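Datasets > Household > Package Label Transcriptions

# Dostel Label Text Corpus

Version 3. Transcribed label text from household and personal care packaging, with line breaks and section tags preserved. Text only. No scans are distributed with the corpus.

## Contents

- 3088 label records, one per package panel
- 127 product categories
- 44 section tags (ingredients, directions, warnings, net contents, storage, distributor address and so on)

Each record is one JSON object per line, UTF-8, Unix line endings. A panel with no printed text has no record. Panels from the same package share a `package_id`.

## Fields

`record_id`: string, unique, stable between versions.
`package_id`: string.
`category`: string, from `categories.txt`.
`panel`: one of `front`, `back`, `side`, `base`, `cap`, `insert`.
`text`: transcription, case as printed.
`tags`: list of start offset, end offset and tag name. Offsets count code points, not bytes.
`transcriber`: `G` (Gallulov) or `S` (Shetty).

## Transcription rules

Text is keyed as printed, including spelling errors. Hyphens at line ends are kept. Superscripts are flattened and marked with a caret. Characters that could not be read are replaced with U+FFFD, one per character where the number is clear, otherwise one for the run. Lot codes and expiration dates are replaced with `<LOT>` and `<EXP>`.

Text on curved containers was keyed left to right starting at the product name. For bottles with no clear front, the panel opposite the seam was taken as the front.

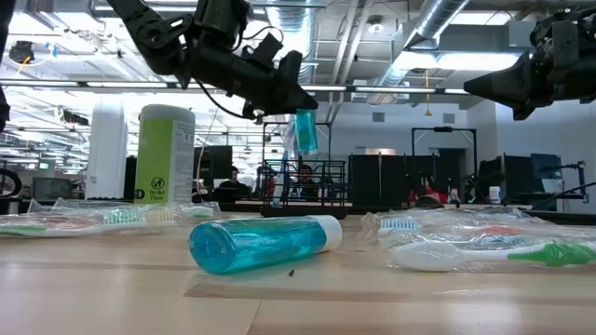
Teal bottle, wipes canister and packaged toothbrushes on a table

Category assignment follows the stated use on the label. A mouth rinse sold for daily use goes in `oral_rinse` even if the label also carries a drug facts box. Body wash and hand soap are separate categories. Products labeled for both go in `wash_multi`.

## Splits

`train.jsonl`, `dev.jsonl` and `test.jsonl` are split by `package_id`, so all panels of a package are in the same file. Refill packs are linked to their parent package in `links.tsv` and follow its split.

## Known problems

- Version 2 offsets were byte offsets. Scripts written for version 2 will misplace tags in any record with accented characters.
- Bilingual panels are stored as one record. Language is not marked.
- The `cap` panel is underrepresented. Embossed text was skipped until November.
- `distributor` and `manufacturer` were merged in the Brarkmont intake batch and have not been separated.

## Changes

February 20, 2021: offsets converted to code points, duplicate panels removed, `links.tsv` added. Record IDs of removed panels are listed in `retired.txt` and will not be reused.

Send corrections with the record ID and the proposed text. Corrections to tags need both offsets.

Contact | © Dostel | Back to top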